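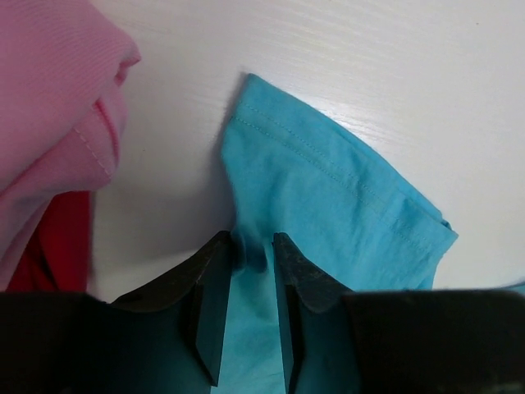

Stoica wrote in after last year's talk to say that office dress codes died in September and the rest of us missed the funeral. Pause for laugh. Move on if none.

Slide 2. The Bindport handbook: 121 pages, 9 on collars. Read the sock paragraph aloud, slowly.

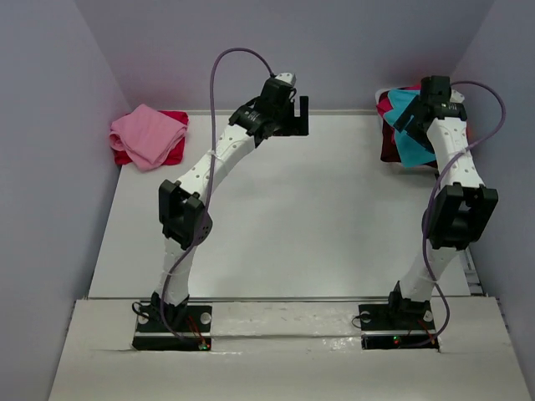 Photo: Postow

Slide 3. Cost of ironing. 12 minutes a shirt, my own time, unpaid. Don't mention the scorch mark.

Ask who ironed today. Wait. Water. Questions until they turn the lights off.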